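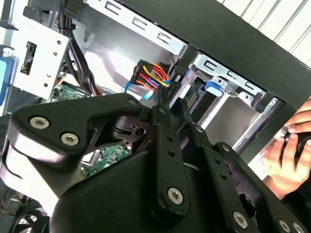
第四讲 示范数据的采集：以台式机拆装为例

首页 | 课程安排 | 讲义 | 作业 | 实验室预约

本站使用 Cookie 保存登录状态。继续浏览即表示同意。 [接受] [设置]

一、本讲内容

上一讲讲了模仿学习的基本形式：给定观测和动作的配对，训练一个策略去拟合示范者的动作。本讲不讲模型，只讲这些配对从哪里来，怎样录，录完怎样检查。例子取自 Deven 项目，任务是台式机机箱内部的拆装，包括拔插线缆、松开硬盘架卡扣、取出和放回部件。

选机箱做例子，原因在于它对采集的要求比较全面。空间窄，金属件反光，线缆是软的，每次摆放的形状都不一样。桌面抓取积木时可以忽略的问题，在机箱里都会出现。

二、一条示范包含什么

Deven 的数据按“条”保存，一条对应一次完整的子任务。每条包括：

1. 腕部相机的图像序列；
2. 夹爪开合量；
3. 末端位姿；
4. 一句任务说明，例如“拔下硬盘电源插头”；
5. 结果标记：成功、失败、中止。

图像和位姿各有时间戳，对齐在录制之后做。作业二会给出一段没有对齐的数据，请自己写对齐程序，不要直接按序号配对。

三、腕部视角

腕部相机离操作点近，夹爪与目标的相对位置看得清楚，这是它的主要用处。代价也很明显：夹爪的连杆和板件会占去画面下方很大一块，主板只能从连杆之间的缝隙里看到一些绿色的部分。画面随手腕转动而倾斜，机箱边框常常是斜着穿过去的。

对此有两种处理办法。一种是加一路固定相机，补上全局信息。另一种是保留遮挡，让策略学会在只看到局部的情况下动作。Deven 两种都录，训练时再决定用哪几路。不要在录制阶段裁掉夹爪，夹爪本身的姿态也是有用的信息。

背景也要留意。机箱外面有白色百叶窗，金属架也会反光，自动曝光会随着画面里窗户所占的比例变化，同一块银色铁皮在前后两帧里可能差一档。录制前应锁定曝光和白平衡，并把参数写进记录表。

四、人和夹爪同时出现

有些子任务由人和机器配合完成：人手扶住或拿着一个部件，夹爪在旁边操作。这类数据单独归类，文件夹名以 H 开头。标注时注意以下几点：

（1）手进入画面的那一帧要标出来，手离开的那一帧也要标；
（2）手里拿着东西但看不清是什么时，填“未知物体”，不要根据任务说明去猜；
（3）手的动作不作为策略的监督信号，只作为观测的一部分。

第（2）条在往年作业里错得最多。Ourania Rallis 负责抽查标注，她的要求是只写图上看得出来的内容。同一只手握着一个深色圆形的东西，有人写旋钮，有人写螺丝刀柄，这两种标签混进训练集以后很难再清理。

五、场景变化

同一台机箱、同一种线缆布局录上 300 条，策略在这台机箱上会表现得很好，换一台就不行。采集时应主动改变下列条件：

- 机箱的朝向和倾角；
- 线缆束的位置，特别是硬盘附近的电源线和数据线；
- 部件是否在位；
- 光照，白天和晚上各录一部分。

颜色鲜明的部件要特别小心。蓝色的免工具卡扣、蓝色的 SATA 线在灰色和黑色的背景里很显眼，模型容易拿颜色当线索。如果所有样本里的卡扣都是蓝色，策略可能学到的是“去找蓝色”，对卡扣的形状并不敏感。采集组应准备卡扣颜色不同的机箱，至少占一部分。

六、失败的示范

失败的条目不删除，单独存放。常见的失败有夹爪碰到硬盘架边缘、拔线时带动了旁边的线、插头没有对正。标记时写明原因和发生的时刻。操作者发现失误后重新调整并完成任务的，标为成功，另加“含恢复”字样。这样的条目对训练很有价值，策略在执行中总会偏离示范轨迹，需要见过怎样回来。

中止和失败要分开。急停、断线、操作者主动放弃属于中止，不进入训练集。

七、操作流程

1. 机箱断电，拔掉电源线，释放静电。
2. 检查夹爪各处的内六角螺丝有无松动。
3. 锁定相机参数，录一段静止画面，确认时间戳正常。
4. 读出任务说明，开始录制。
5. 完成后立即填写结果标记，不要攒到最后一起填。
6. 每录完一组，回放其中 2 条，查看遮挡和曝光。

每组连续操作不超过 5 条，然后换人。人疲劳以后动作会变慢，停顿增多，这些停顿会原样进入数据。

八、作业

从课程服务器下载 H 类样本，完成手部进入和离开的标注，并写一页说明，列出拿不准的地方以及处理方式。周二上课前提交。设备问题请联系 Chrysoula Gkikas。

联系教学组 | 版权所有 Deven 课程组 | 返回顶部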